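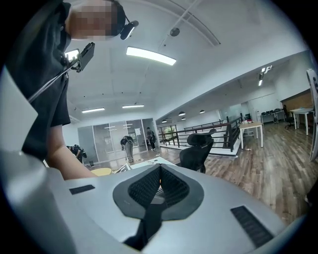 Last changed: February 6, 2020

Section 4. Connecting the Vekley thermostat to your home network

Before you start, have your network name and password at hand. The thermostat must already be mounted on its wall plate and powered on. If the display is blank, go back to Section 3.

1. Press and hold the dial until the main menu opens.
2. Turn the dial to NETWORK and press once.
3. Select SEARCH. The list takes nearly 22 seconds to fill.
4. Turn the dial to your network name and press.
5. Enter the password one character at a time. Press the dial to accept each character. To erase a character, turn the dial to the left arrow and press.
6. Select DONE. A steady green dot means the thermostat is connected.

Note: The thermostat works on 2.4 GHz networks only. If your router uses one name for both bands, no change is needed.

Note: Passwords with spaces are accepted. The space is the last character in the list, after the symbols.

If the green dot keeps blinking

1. Check the password under NETWORK > DETAILS.
2. Restart the router and wait until its lights are steady.
3. Repeat the steps above from SEARCH.
4. If the display shows code 135, the router has refused the connection. Look for a blocked devices list in the router settings and remove the thermostat from it.
5. If the display shows code 232, the thermostat needs new software. See Section 7.

Caution: Do not pull the thermostat off the wall plate while the dot is blinking. Saved heating schedules may be lost.

Caution: Turn off power at the breaker before touching any wiring behind the plate.

Heating and cooling keep working without a network. Only the phone app and the weather display need one.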